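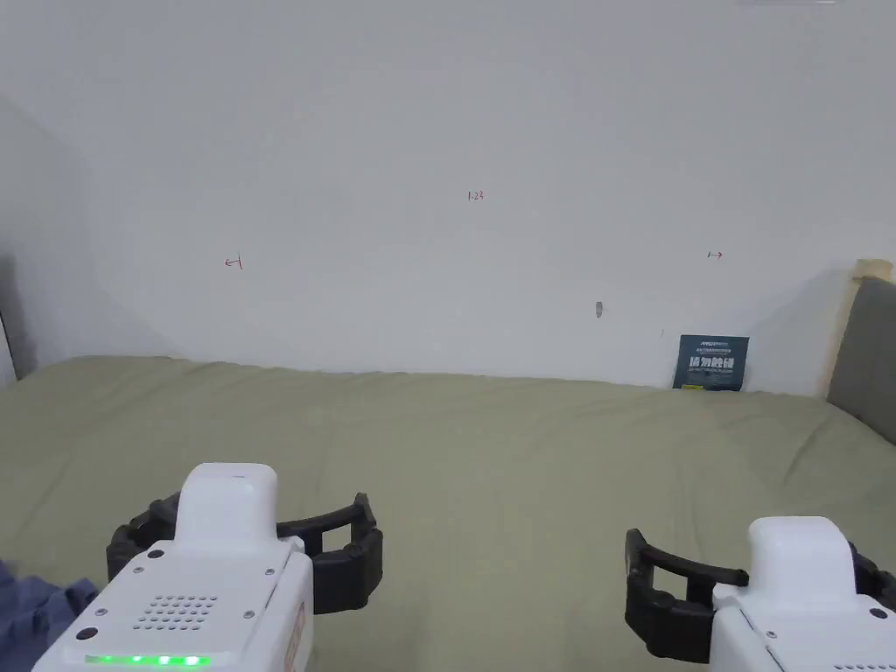
Privari is a pair of hand-held grippers for recording how a person picks things up, built on evenings and weekends at the Coughlan shared workshop and at home. The two units are held one in each hand and have no arm, wheels or base of their own. Each has a white plastic housing with a rounded block standing up at the front, and a pair of black fingers that open out to either side of it. The answers below cover what people ask at the workshop bench and by email. They apply to the second version of the build. Last changed August 10, 2022 by Theda Steinbach.

GENERAL

Is it a robot?

Not by itself. It is the end of one. The fingers and the finger drive are meant to be the same on the hand-held unit and on the arm, so that a grip recorded by hand can be replayed later. The arm is a separate build called Ilham and has its own page.

Why two units?

A good deal of housework needs two hands. Folding a towel with one gripper is possible but slow, and the motion you end up recording is not one that anybody would want to copy. If you only intend to move small solid objects from one place to another, build one unit and stop there. The software runs with either number connected.

Are the left and right units different?

No. Every part is common to both, including the fingers. The side is set in software at start-up. An early version had mirrored housings, and this doubled the number of spares we had to keep.

Why are the tests done on a bed?

A fitted sheet over a mattress is a hard case for a gripper. The surface gives when pressed, it creases under the finger tips, and cloth laid on it tends to come up together with the sheet. A bench top hides all of these faults. We use a plain sheet in a single dull colour for most work, as patterned ones upset the tracking. Leave a few shallow creases in it. A sheet pulled perfectly flat is nearly as forgiving as a bench.

PARTS AND MAKING

What does one unit weigh?

372 grams without the cable. Most of that is the motor and the two finger blocks. The housing itself is light, and making it thinner saves very little. We tried it, and the only result was a housing that flexed when squeezed.

What are the fingers made of?

Printed nylon, dyed black, with a thin rubber face glued to the gripping side. Each finger has a slim curved bar along the top and a heavier block at the outer end, with an open gap between. The gap is deliberate. A solid finger was stiffer than needed and put all the load on one edge. With the gap, the bar bends slightly and the face stays nearly flat against whatever is held.

Can I print the fingers in PLA?

You can, for checking fit. They will crack at the root of the curved bar after a few hours of use. Do not use them for recording, as their stiffness is different and the recordings will not match the others.

Which screws hold the top face?

Four small ones, at the corners of the perforated patch. They go into brass inserts. Tighten them by hand with a short driver until the face stops moving, then leave them alone. A powered driver will pull an insert straight out of the plastic, and there is no neat repair for that.

What are the black oval plugs for?

They close openings left over from the housing design and can be fitted or left out as you please. We fit them to keep lint out. They push in with a thumb. If one falls out repeatedly, a trace of rubber cement on the rim is enough.

Where do the bought parts come from?

The motors and the controller boards come from Ploltedura, who sell in small quantities and will post to a home address. Any motor with the same shaft and mounting holes will do. The bearings and inserts are ordinary stock sizes. The full list is in the parts file, with substitutes that have been tried and the ones that did not fit.

How long does a build take?

Printing is the slow part and can be left running. Once all the parts are to hand, allow two evenings for the first unit and one for the second. Wiring takes longer than assembly.

POWER AND WIRING

What supply does it need?

5 volts at the connector, from a supply that holds its output when both motors start together. Many phone chargers do not. The sign of a weak supply is a unit that restarts when the fingers close on something firm.

Can it run from a battery?

It can. We used a power bank in a belt pouch until July and went back to the cable. The pouch was comfortable enough, but the banks we had would switch themselves off whenever the grippers were idle for a while, and a recording session has a lot of idle time in it.

What does the green light mean?

A steady green strip below the perforated patch means that the unit is powered and the controller has found its zero position. A slow pulse means that it is still looking. If it pulses for longer than 20 seconds, the fingers are jammed or the encoder cable is loose. Switch off before checking either.

The light is brighter at one end of the strip. Is that a fault?

No. The strip is a row of small lamps behind a diffuser and the spread is uneven. A thicker diffuser would even it out at the cost of brightness, and we need to be able to read it with the curtains open.

Does cable routing matter?

Yes. Bring both cables up the forearm and over the shoulder. A cable that hangs down will drag across the sheet and move whatever you have just put in place. Fasten at the elbow with enough slack for the arm to straighten fully.

SETTING UP A WORK AREA

How much space do I need?

The width of a double bed is plenty. You want room to bring both arms out to the sides without touching anything, and a plain wall behind the work area if there is one. Mirrors and glossy wardrobe doors should be covered.

Do I need marks on the wall?

They help. Some fixed mark that does not move between sessions lets you check that the head camera has gone back to where it was. Small figures and short ticks in red pen show up well on white paint. Write them small and high enough to stay clear of the bedding. Printed targets also work but they peel, and a target that has slipped a little is worse than none.

How do I keep other people from moving things?

Put a sign at the back of the work area and leave it there between sessions. Ours reads 请勿触碰 in large white characters, with a smaller line of English under it. Dark board with light lettering can be read from the doorway. Paper notes were ignored or tidied away.

What is the widest object it can hold?

The fingers open wider than the useful grip. For repeatable results keep to 49 mm or less. Beyond that the outer blocks meet the object at an angle and smooth items slide out.

What should I start with?

Cloth, in small pieces. A bunched-up cloth can be picked up nearly anywhere, so an error in finger position does little harm. Move on to a flat cloth, then to pairs of socks, then to anything with a handle. Leave cups until you are bored with everything else.

FAULTS

The fingers close unevenly.

Check the grub screw on the drive gear first. If it is tight, take off both fingers and refit them with the gear at its zero position. One tooth out is enough to cause it. Do not try to correct the offset in software – it will look right when open and wrong when closed.

The fingers pick up the sheet along with the object.

The tips are too low. Each finger ends in a small upward point, and with the unit held level this should clear the fabric. People new to the grippers tend to tip them forward. Raise the back of the hand less. If the trouble persists, the rubber face may have started to peel at its lower edge and should be replaced.

There is a seam opening along the side of the housing.

A fine line along the seam is normal. A gap that takes a fingernail is not, and usually means that a cable is trapped inside. Open it, move the cable and close it again. Clamping it shut will cut the insulation sooner or later.

My recordings drift towards one side.

Look at the marks on the wall in the first and last frames of the session. If they have shifted together, the head strap has slipped. If they agree, the fault is in the tracking of the gripper itself, and the log file is needed.

CONTACT AND USE

Can I borrow a pair?

Members of the Coughlan workshop can book them for use on the premises. They are not lent out. Ask for the induction sheet and read the power section before plugging anything in.

Can I sell units made from your files?

Please do not use the name Privari if you do. There is no other restriction.

How do I report a fault in the drawings?

Write to Theda Steinbach through the workshop, giving the part number and the version printed inside the housing. A sketch with dimensions is more useful than a description. Replies are slow during exhibition season.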